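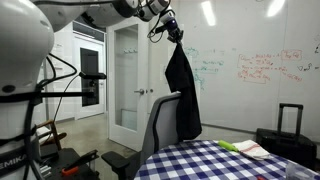 2025-12-30

Packing again, and I'm only going for four nights, so you'd think I could manage it in an hour. Ha! The whole afternoon went on it. The black suitcase is over by the wall with its handle pulled all the way up, which makes it look like I'm out the door any minute, and meanwhile the table has the white towel with the red stripes folded on it (sort of folded, it's gone rumpled already) and the gingham cloth under everything. I love that blue and white check. I bought it in August at the Kutotton outlet, marked down to 15 dollars, and I remember standing in line thinking I didn't need another tablecloth. Well, it's been on the round table ever since and I'd buy it again tomorrow.

The towel is coming with me. Tiburcio Beltrán says the place in Jutevden has towels, and I'm sure it does, but the last time he told me that there was one between the two of us and it was the size of a napkin. So, my own towel. My own pillowcase too, if it fits. I'm also bringing the thick socks, the good soap in its tin, and the brown sweater with the stretched cuffs that I keep meaning to give away and then pack every single winter.

What I still can't settle is shoes. Boots take up half the suitcase unless I wear them, and if I wear them I'll be in them the whole train ride with my feet cooking. I tried stuffing socks inside and laying them heel to toe along the bottom, and it did shut, but I had to kneel on it. I took them out again. Maybe I'll wear them and bring slippers for the train — is that a thing people do? I think I'm going to do it.

Called Mom around lunch. She wanted to know if I'd eaten and then told me all about her new kettle, a Stalance, very loud, she's thrilled with it. She's going to Hamdan for New Year's with the neighbors and she's making the potato thing, enough for what sounds like 400 people. I told her I'd call at midnight and she said she'd be asleep, and then she said to call anyway.

I did get some other stuff done. Cleaned out the fridge, ate the last of the rice standing up, watered the plants more than I should have. Found three library books under the bed, one of them overdue, and put them by the front door so I trip over them in the morning and have to drop them off on the way. Stripped the bed too, and then remembered I have to sleep in it tonight. So that got made up again with the scratchy sheets.

Train's early. I've written the platform on the back of my hand like I'm in third grade. Tiburcio is meeting me at the other end and he's promised soup, the one with the beans and the smoked paprika, and I've been thinking about it since breakfast. I hope it snows a little while we're there, enough to look at from the window and not so much that we get stuck.

Still to do: phone charger, toothbrush, trash out, turn the heat down. And find my blue scarf, which I had in my hands this morning, I know I did.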